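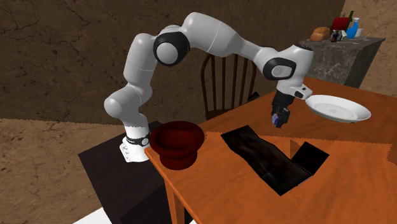
**Plurninus** 是一台多关节串联式桌面机械臂，由业余制作者 Bülent Saraç 在共享工坊 Grulow 内设计和装配，用于搬放碗、盘等日常器皿。机械臂外壳为白色，关节盖为深色，末端安装名为 Tang 的黑色夹爪。项目同时包括一套控制程序和一个仿真厨房场景，图纸、零件表与程序在同一个代码仓库中发布。首个公开版本的发布日期为2022年7月25日。

Plurninus 既指机械臂本体，也指整个项目。仓库中将本体、夹爪和仿真部分分列为独立目录，各自编写版本说明。

## 名称

Plurninus 一词没有实际含义。项目早期的文件夹使用过若干临时名称，后来因为在仓库中检索时容易与其他项目混淆，改用这一自造词。夹爪的名称 Tang 取自荷兰语的“钳子”，与中文姓氏无关。中文使用者有时把它写作“唐爪”，仓库文档不采用这一写法。

## 背景

Saraç 最初的目标是在家中制作一台能够从餐桌上取走盘子的装置。早期样机固定在厨房台面上，使用模型舵机驱动，手臂伸直时末端下垂明显，回到同一位置时偏差较大，很难稳定夹住盘沿。样机拆除后，部分轴承和紧固件用在了后来的版本中。

由于家中没有足够的加工空间，制作工作于当年1月转到 Grulow 进行。Grulow 是一处按时段使用的共享工坊，备有熔融沉积式三维打印机、小型车床、台钻和焊接工位。Plurninus 的打印、攻丝、布线和通电测试大多在该处完成，控制程序则主要在家中编写。从进入工坊到发布首个公开版本，主要装配工作持续了五个月，其余时间用于整理文档和补画图纸。

工坊的工位不能长期占用，因此机械臂从设计之初就要求底座能够与立柱快速分离。每次使用结束后，本体放入带泡沫衬垫的箱中，立柱留在材料架旁。这一要求也影响了线缆的走向：所有外部接线集中在底座后侧，拆卸时只需断开电源、通信和急停三组插头。

## 机械结构

### 立柱与底座

机械臂底座安装在独立的深色立柱上，立柱紧靠工作台一角放置。与直接夹在桌沿的安装方式相比，独立立柱不受桌面厚度限制，手臂运动时也不会带动桌面晃动。立柱底部装有可调地脚，内部放置配重块。仓库文档建议先调平立柱，再靠拢桌子，并在两者之间留出一张硬纸板的间隙。

底座与立柱通过钢制转接板连接。转接板上开有腰形孔，便于在锁紧之前微调朝向。早期转接板为打印件，在反复拧紧后沿层间开裂，公开版本中已全部改为钢件。

### 臂段

上臂和前臂采用同样的构造：内部为铝管，外部套白色打印外壳。铝管承受弯矩，外壳只用于遮盖线缆和保持外形。外壳沿圆周分为前后两段，接缝处设有止口。拆下关节侧面的圆形盖板后可以看到固定螺钉，无需使用特殊工具。

整机共有43个打印件，其中包括各段外壳、关节盖、线缆导向件和手腕壳体。受力较大的零件使用含短切碳纤维的尼龙打印，其余使用普通聚酯类线材。外壳颜色来自线材本身，没有喷漆。Saraç 曾试过对外壳打磨后喷涂，但涂层在关节盖边缘容易被刮落，而且增加了零件厚度，使止口难以合拢。

### 关节与传动

近端关节采用步进电机配合谐波减速器，减速器由零件商 Stoteck 供应。手腕部分为了减轻重量，改用同步带传动，电机布置在前臂靠近肘部的一侧。肘部关节盖是可拆的圆形深色部件，内侧留有检查张紧轮的开口。

同步带的张紧方式经过多次修改。最初采用偏心轮，调整时两侧皮带同时变化，难以判断松紧；后来改为带长孔的滑块，用一颗顶丝推动。文档中没有给出张力数值，只要求用手指按压皮带中段，两侧手感一致即可。部分仿制者对此提出意见，认为这一说法过于含糊，后续的问题单中补充了一种用手机录音测量皮带振动频率的方法。

每个关节设有机械限位和霍尔传感器。机械限位为嵌入打印件的钢销，只在软件限位失效时起作用。传感器用于上电后的回零。

## Tang 夹爪

Tang 是为 Plurninus 设计的平行式夹爪，安装在手腕法兰下侧，工作时通常朝下。它由窄长的连杆和一对手指组成，手指可以单独更换。夹爪的额定提起质量为500克，这一数值按手臂完全伸出时的情况确定，手臂收回时允许的质量没有另行标注。

夹取盘子时，夹爪从上方靠近盘沿，一侧手指伸入盘沿下方，另一侧压在上方。浅盘的盘沿与桌面间隙很小，手指末端因此削成斜面。对于口沿外翻、中部收窄的高足碗，程序默认夹取口沿的一侧；文档也给出了从收窄处夹取的姿态，但提示碗内盛有物品时不宜使用，手腕转动可能使重心偏移。

手指设计共保留了11个版本。较早的版本表面为平面，夹持釉面器皿时容易打滑；随后的版本加入横向沟槽，沟槽内又容易积存残渣，清洗不便。公开版本采用可剥离的软垫，软垫用液态硅胶在打印模具中浇注，磨损后可以整片更换。旧版图纸仍保存在仓库的归档目录中，其中几个版本只有模型文件，没有工程图。

夹爪开合由一台小型直流电机通过丝杠驱动。控制器监测电机电流，超过设定值后停止闭合。由于丝杠具有自锁性，断电后手指保持原位，不会立即松开。取下被夹住的物品时，需要用内六角扳手转动丝杠末端的手动接口。

## 电气系统

主控制板、电机驱动器和电源分别安装在立柱内的隔层中。电源位于下层，驱动器位于中层，控制板位于上层，隔层之间留有风道。各关节的动力线和信号线分开布置，经过底座后进入臂段内部。

线缆在转动部位采用螺旋绕法，而没有使用滑环。这种做法成本较低，但限制了底座的旋转范围。控制程序会记录底座的累计转角，接近极限时拒绝继续沿同一方向运动，操作者需要先让机械臂反向回转。

急停按钮直接切断驱动器的动力供电，控制板仍保持通电，以便保存停止时的关节读数。肩部与肘部电机带有断电制动器。手腕没有制动器，断电后可能缓慢下垂，文档要求在维护前用支架托住夹爪。

布线阶段最常见的故障来自压接端子。仓库的维护记录提到，一次间歇性的位置丢失起初被归因于电机驱动器发热，更换驱动器后仍然出现，最后在肘部的一处插头中发现一根没有压牢的信号线。此后发布的接线说明要求逐根做拉力检查，并在套上外壳之前让各关节在全行程内缓慢往返。

## 控制软件

控制软件分为底层固件和上位机程序。固件负责生成电机脉冲、读取限位和执行急停；上位机程序负责逆运动学求解、轨迹规划和任务编排。两者通过串行通信连接，任何一方在规定时间内没有收到对方的应答，机械臂即减速停止。

任务以文本文件描述，每个任务由一组命名姿态和动作组成。例如，取盘任务依次包含接近、下降、闭合、抬起、移动、放置和退出等动作。任务文件允许中文注释，但姿态名称只能使用英文字母，这是由解析器的限制造成的。

轨迹规划默认在关节空间内进行，只在接近和离开物品时切换为直线运动。切换点附近的速度变化曾引起夹爪抖动，后来在两段轨迹之间加入过渡曲线。过渡曲线会使末端略微偏离原定路径，所以文档建议将接近点设在距离桌面较高的位置。

程序不包含物体识别功能。器皿位置由操作者输入，或由外部程序按约定格式提供。已有仿制者接入自行编写的视觉模块，相关代码没有并入主仓库。

## 仿真场景

仿真目录提供一个厨房式的室内场景，用于在实机运行之前检查任务。场景中的木桌上放有白色浅盘、深红色碗和一块黑色折板，机械臂的立柱位于桌子左角旁。桌后设有一把深棕色木椅，再往后是带浅色纹理的深灰色石质台面，上面有面包、深绿色瓶子、蓝色喷瓶和白色杯子等物品。

黑色折板由一段长而起伏的面和一端折起的小面构成，在场景中作为障碍物使用。它的边缘不规则，简单的长方体包围盒会把大片可通行空间也划为禁区，因此碰撞模型由若干凸块拼成。规划器在处理折起的一端时，有时会选择绕行较远的路线，缩小凸块的安全余量后有所改善。

椅子和后方台面同样带有碰撞模型，台面上的小物件则只有外观模型，不参与碰撞计算。场景的墙面和地面贴图只影响显示。关闭阴影不会改变规划结果，但可以提高较旧电脑上的显示速度。

仿真与实机使用同一份任务文件。由于仿真中没有模拟皮带弹性和减速器柔性，手腕急停后的摆动不会在仿真中出现。软垫与器皿之间的摩擦也只作了简化处理。文档要求，任何在仿真中通过的新任务，首次在实机上运行时仍应降低速度，并且不放易碎器皿。

## 装配与校准

装配从底座开始，自下而上进行。每装好一个关节，先单独接通电机，检查转动方向和传感器信号，再安装下一段。外壳最后套上，避免返工时反复拆卸止口。

尼龙件在打印前需要烘干线材，打印后放置一段时间再测量孔径。轴承座孔略小于图纸尺寸时，应使用铰刀修整，不宜用热风加热后压入，否则孔壁可能变成椭圆形。铝管两端的定位孔在 Grulow 使用台钻加工，钻孔夹具的图纸收录在工具目录中。

校准分为回零校准和工具校准。回零校准使用一组可插入关节侧面的定位销，把每个关节固定在已知角度后写入偏移值。工具校准使用固定在桌面上的尖端，操作者让夹爪从不同方向对准同一点，由程序计算夹爪中心的位置。更换手指或软垫后需要重做工具校准，其他情况下一般只做回零校准。

立柱移动后，机械臂坐标系与桌面坐标系之间的关系也会改变。项目采用在桌面上取点的办法恢复这一关系：操作者引导夹爪依次接触桌面的几个标记，程序据此拟合桌面平面。桌面翘曲时，拟合结果会在远端产生误差，浅盘的夹取对此尤为敏感。

## 使用情况

Plurninus 的主要用途是在餐桌范围内移动空盘和空碗。Saraç 在家中用它把器皿集中到桌子一侧，洗涤和入柜仍由人工完成。在 Grulow，机械臂也曾用于零件分拣的演示，演示时换装了较窄的手指。

项目发布后，仿制主要在业余制作者之间进行。常见改动包括缩短前臂、以行星减速器替换谐波减速器，以及把立柱改为桌沿夹具。采用行星减速器可以降低费用，但回差增大，夹取浅盘的成功率随之下降。桌沿夹具的方案由仿制者提供，仓库标注为未经项目验证。

Stoteck 后来调整了减速器输出法兰的孔位，使早期图纸不能直接用于新购的零件。仓库为此增加了一块过渡板，并在零件表中区分新旧两种型号。使用过渡板会使肩部略微向外移动，运动学参数需要同步修改，漏改参数是问题单中反复出现的内容。

## 安全与限制

机械臂没有力矩传感器，碰撞检测依靠电机负载估计，对缓慢接触不敏感。文档规定运行时人员不得进入手臂活动范围，也不得将其用于递送刀具、热液体或直接接触人的任务。在共享工坊内运行时，还应在立柱外侧设置围挡，并将急停按钮放在围挡之外。

打印外壳不防水，手腕接缝处可能渗入液体，因此不适合在水槽上方工作。软垫可以拆下清洗，夹爪连杆只能擦拭。硅胶软垫没有经过食品接触方面的检测，项目仅把它用于夹持器皿外缘。

噪声主要来自步进电机的低速共振。调整驱动器细分设置能够减轻共振，但会提高控制板的脉冲输出负担。在家中使用时，立柱与硬质地面之间宜加橡胶垫，加垫后需要重新检查水平。

## 文档与许可

机械图纸和电路图以允许修改与再发布的开放许可发布，软件采用另一种开放源代码许可，两份许可文本分别放在对应目录下。仿真场景中的部分贴图来自其他作者，须按各自的署名要求使用。

装配手册以英语写成，中文和土耳其语译本由使用者维护，更新时间晚于英文版本。中文译本暂缺过渡板的安装步骤，读者需要参照英文版的相应章节；夹爪部分已经按照公开版本的软垫设计完成校对。

## 参见

- 串联机器人
- 谐波减速器
- 逆运动学
- 机器人仿真
- 创客空间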